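MEDIA RELEASE
2018-08-06
For immediate use

Can a machine clear your kitchen table yet? Wakura gives a straight answer (it's "sort of")

WATPORT: Hi, I'm Geum-ok Na, and I run the household chores program at Wakura. Our comms person is on leave, so you've got me this time, and I'm afraid I write the way I talk. Today we're putting out the results of our first chores trial, which wrapped up in July, and I'd love for people to have a look before they get carried away by the videos doing the rounds!

The question we get at every barbecue is the same one: when can I buy something that does the dishes? So we set out to see how far off that is. We took five jobs that come up in homes and small shops (clearing a table, sorting cutlery, folding tea towels, restocking a low shelf and wiping down a counter) and had our arm try each of them over and over, first in simulation and then on a proper bench at our Flikcombe workshop.

Clearing the table came out best. Our software, which we've named Noh, picked up and put away a single item in 89 of 300 attempts on the real bench with no help from any of us. I know that doesn't sound like much. A year ago I'd have been thrilled with half of it, and I was still a bit thrilled, to be fair. In simulation the same job worked 80 per cent of the time, and the gap between those two results is what keeps my team at their desks past dinner.

Tea towels were a disaster. Cloth never sits the same way twice, and the arm mostly made a neat pile into a messy one. Cutlery was middling: spoons fine, forks tangled, and we kept knives out of it altogether. Shelf restocking went well as long as the boxes were all one size and facing forward, so if you run a corner shop with very tidy habits, we should talk. The counter wipe looked lovely from across the room and left a stripe of crumbs along the back every time.

What surprised me most was the time spent on things a six-year-old does without thinking, like noticing that a cup is behind the cereal box, or easing off when something starts to tip. My own mum asked whether she should hold off on replacing her dishwasher. I told her to buy the dishwasher.

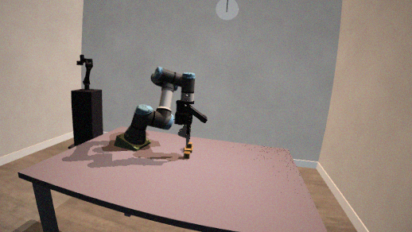 Simulation is where every chore begins for us, and it's where we can afford to be clumsy. We keep the virtual room plain so the arm has one problem to work on at a time. With the gripper pointing straight down over one small yellow-orange object on a big pink tabletop, the whole lesson is reach and grasp, and everything we'd call a real kitchen (the mail, the fruit bowl, the cat) gets added later. It also means we can change the colours, the lighting and the shape of the object overnight and try again in the morning with a coffee in hand.

So, could you have one at home? Not this year, and I wouldn't put a date on it. I do think a shop floor will get there before a kitchen will, because you can organise a stockroom to suit the machine and you can't organise a family.

Our next round starts with the table job again, this time with more than one item out at once, and we're giving tea towels another go because I'm stubborn. We'll publish those results too, good or bad.

Journalists, teachers and curious neighbours are welcome to visit the Flikcombe workshop by appointment. Wear closed shoes, and please ring ahead so we can have the bench running when you arrive.

Media contact: Geum-ok Na, household chores program, Wakura, Watport

ENDS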